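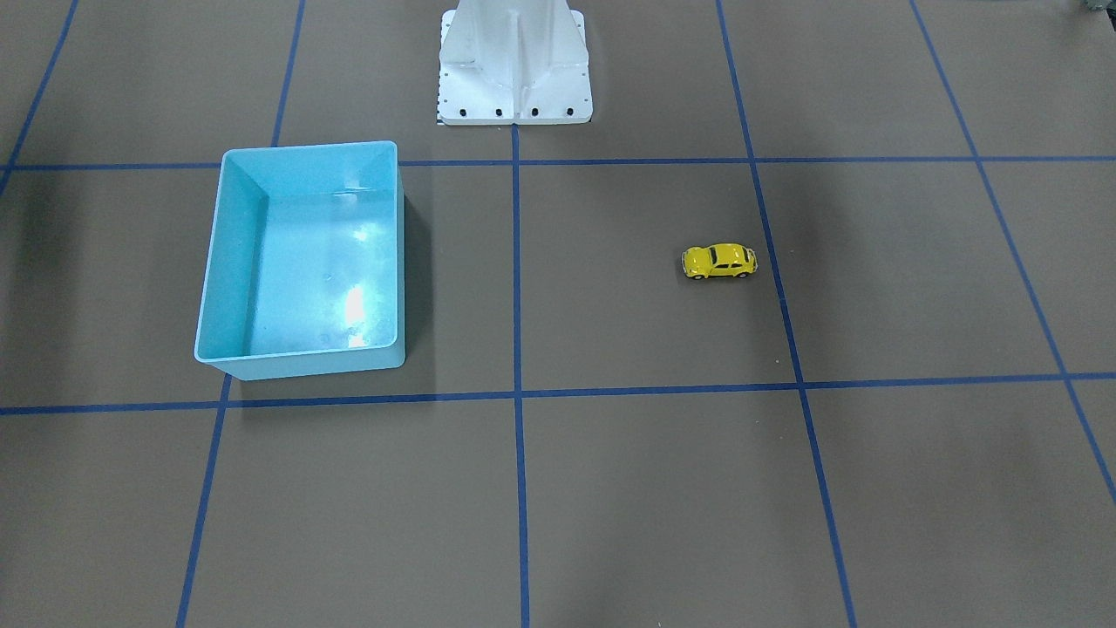
Blue Tape, Grey Surface: A Small Gallery

I have never been convinced by tape. People reach for it whenever a space needs organizing, and for the first afternoon it looks wonderful. Everyone knows which square is which. Then the corners start to go, somebody lays a second strip over the first, and by the end of the month you've got a map of a country that no longer exists.

So when Bellel decided to mark out the work surface in blue tape, I said what I usually say, which is that paint exists. I was told that paint is permanent and tape is cheap. Both true, I suppose. I'd only point out that a cheap thing done three times stops being cheap, and the order sheet from Vidance came to 3714 for the whole fit-out against the 2879 we were quoted. Tape wasn't the bulk of that. It was on the list, though.

The idea behind the grid is simple enough. You divide a surface into cells, you agree what each cell is for, and things get put back where they came from. I've seen it work in kitchens and in one very tidy garage. I've also seen it ignored completely in an office where the colour coding ran to a two-page legend -- nobody read past the first colour.

What matters to me in any grid is the lines themselves, close up. From standing height any grid looks good. Get near to it and you find out how it was laid.
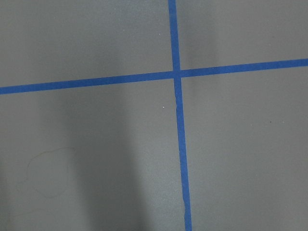 Blue on grey, one crossing. Clean edges for the most part, less so near the bottom.

I'll give credit for the colour. Blue on grey is easy to see, and I had expected to complain about that. Vogler's guide to marking out (a photocopy that has been going around for years) favours yellow, and I've never understood why. Yellow gets grubby and then you have beige. Blue at least stays recognizably blue in every grid I've had to live with.

The straightness is another matter. I was assured the lines would be done with a chalk line and a square. Maybe they were. My own view is that most tape gets laid by eye, with a knee on one end and a good deal of optimism at the other, and that you can tell by looking at where the pieces meet.
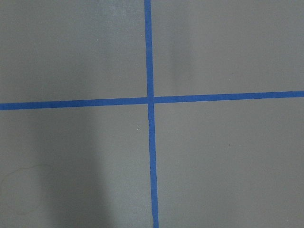 A crossing is where the trouble starts in my experience. Run one strip straight over another and you get a double thickness, which catches on anything you slide across it. Butt the ends up instead and you've got to cut them properly, with a blade and a ruler, and hardly anyone can be bothered. Torn ends are quicker. They also look torn.

Clarkeo sells a pre-cut kit with little cross pieces for the centres. I haven't tried it and I'm doubtful, mainly on account of having bought pre-cut things before. You still have to put them down straight.

Would I do it this way myself? Probably not. I'd pencil the grid, live with it for a couple of weeks, and only then commit to anything sticky. But I said I'd come back in September and look at the same lines again, and if they're still down and people are using the cells, I'll say so on this page.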